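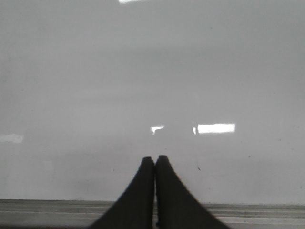
## Lirndale walking & jogging group – December update

For Adi Purba, Lumenta fund. Quick one, sorry, full figures to follow with the accounts.

**Numbers.** 14 regulars now, 9 of them new since the clocks went back. Mostly beginners. Two dropped out, one bad knee, one moved away.

**Spend so far.** £881. Reflective vests, head torches, first aid course for both leaders. Receipts are with Bayu Hartono, he'll scan them.

**Routes.** Canal path dropped for the winter – too dark past the lock. Using the Timau Road loop instead, lit the whole way. Bit dull but people feel safer and turn up.

**Problems.** Vests came up small, swapped four. Start time moved to 6.30pm as people were rushing from work. Still no luck getting teenagers along, tried the school twice and will try agian in the new term.

**Next.** Stretching session indoors if the hall will have us. Beginners' 5k plan starts after the break. Would like to move £60 from printing to torch batteries – ok with you?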